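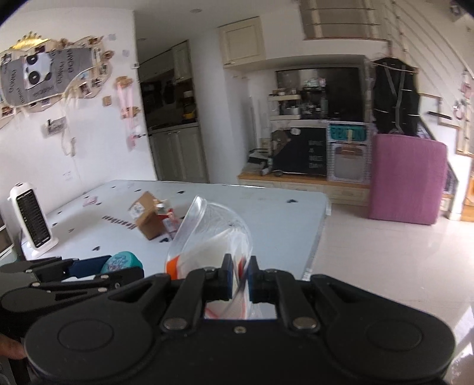 第8章 つかみそこねるロボット　把持の失敗を読みとく

8.1　袋はなぜ落ちるのか

Tranwoodの試験室で、夜通しの連続運転をしていたときのことです。二本指のグリッパが、薄い透明な袋に入った部品を箱から取り出し、隣の台に移す。それだけの作業を、機械は683回まで黙々とくり返しました。そして次の回、袋が指のあいだからするりと抜け、アームは何もつかんでいないまま台の上まで移動して、ていねいに指を開きました。記録には「成功」と残っていました。

この「成功」の二文字こそ、本章の主役です！　落としたことそのものより、落としたのに気づかなかったことのほうが、はるかに面白く、はるかに危ないからです。前の章までで、みなさんは関節の動かし方と軌道のつくり方を学びました。手先を狙った場所へ運ぶことは、もうできます。ところが手先に何かを持たせたとたん、世界はがらりと変わります。物は曲がり、すべり、ふくらみ、しわになり、こちらの計算などおかまいなしにふるまいます。ここからがロボット工学のいちばんにぎやかなところだと、筆者は思っています。

まず、硬い立方体を二本の指ではさむ場合を思い出してください。指が面を押す力をN、摩擦係数をμとすると、左右の指が支えられる重さの上限は2μNでした（第5章）。式は単純で、実験をしてもかなりよく合います。では同じ式を袋に使うとどうなるでしょう。袋の縁をつまんだとき、指が直接押しているのはフィルムであって、中身ではありません。中身は袋の中で自由に動き、持ち上げた瞬間に片側へ寄ります。すると重心がずれ、つまんだ点のまわりに袋を回そうとするモーメントが生まれます。フィルムは曲がってそれを逃がそうとし、指先との接触面は少しずつ小さくなっていきます。2μNという上限の中に収まっているはずなのに落ちる、という現象は、こうして起こります。

おまけに袋には空気が入っています。密閉された袋を強くはさめば、空気は逃げ場を求めてほかの部分をふくらませ、となりの物や手先のカメラに触れることさえあります。Tranwoodの担当者が最初に試した対策は、把持力を上げることでした。気持ちはよくわかります。筆者も学生のころ、落とすたびに力を上げ、とうとう試料の菓子箱をつぶしました。結果は同じで、Tranwoodでは落下が減ったかわりに、フィルムの破れが出はじめたのです。

8.2　指が閉じたことと、つかんだこと

記録が「成功」になった理由を調べたのは、当時試験室にいたGladys Wereです。彼女は制御プログラムを読み、成功の判定がたった一つの条件で書かれていることを見つけました。指を閉じる指令を出し、モータの電流が決められた値を超えたら成功とみなす、という条件です。硬い物をはさめば指は途中で止まり、電流が上がります。ところが、何もはさまずに指どうしがぶつかっても、やはり電流は上がるのです。

なんだ、それなら指の開き幅も見ればいい、と思った方。すばらしい、正しい方向です。けれども薄いフィルムの厚みは、多くのグリッパでは開き幅の測定誤差に埋もれてしまいます。袋の縁をつまんだ状態と、空の状態とを、開き幅だけで見分けるのはとても難しい。しかも判定は指を閉じた直後に一度だけ行われていたので、その後の移動中に袋が抜けても、プログラムには知るすべがありませんでした。

Wereの報告書には、短い一文があります。「この機械は、つかんだかどうかを確かめていない。閉じたかどうかを確かめている。」筆者は授業のたびにこの文を黒板に書きます。自分の組んだプログラムが何を測っていて、何を測っていないのか。本章の演習では、くり返しこの問いに戻ってきます。

報告を受けて、試験室は判定を二段階に改めました。持ち上げた直後に手首の力センサで重さの変化を調べ、さらに置く直前にもう一度調べます。力センサにはGarska、指先のすべりを検出するパッドにはOltachの製品が選ばれました。パッドの配線が移動中に引っぱられて断線するという新しい故障も起こりましたが、これは8.5節のお楽しみにしておきましょう。

8.3　落ちた袋の行き先

ここまでは「作業の失敗」の話でした。次に考えたいのは、失敗が人の安全にどうつながるかです。落ちた袋が床にあれば、人は拾おうとして手を伸ばします。そのときアームが次の動作に入っていたら？　作業の失敗は、人を機械の動作範囲へ呼びこむのです。

Taşdemirの組立現場で1月に起きたヒヤリハットは、まさにこの形でした。作業者が落下した袋に手を伸ばし、戻ってきたグリッパの指が手袋の先に触れました。幸いけがはありませんでした。事後の聞き取りで作業者は、機械が止まっていると思った、と答えています。アームは確かに静止していました。ただし、それは次の指令を待つあいだの静止で、動力は入ったままだったのです。

「止まっている」と「止められている」は違います。この区別は本書の後半まで使いますので、次の用語とともに覚えてください。

待機：動力が入り、指令があればすぐに動く状態。
保護停止：安全機能がはたらいて動作を止めた状態。
動力遮断：駆動の動力源が切り離された状態。

なお、動力を切れば必ず安全になるとも限りません。グリッパの種類によっては、動力を失うと指が開き、持っていた物を落とします。ばねで閉じたままになるものもありますが、その場合は、はさまれた指をどう抜くかを考えておかなければなりません。手元の機械がどちらなのか、演習を始める前に取扱説明書で必ず調べておきましょう。

実習の前に

演習8では、薄い袋の把持を16回くり返し、その一回ごとに、プログラムの判定と自分の目で見た結果を別々の欄に記入します。両者が食いちがった回こそ大切なデータです。消さずに残し、袋のどこをつまんだか、中身がどちらへ寄ったかを書きそえてください。落ちた袋を拾うのは、動力遮断を確かめてからです。

次の8.4節では、指先と袋の接触を簡単な模型に置きかえ、すべりはじめの条件を式で表します。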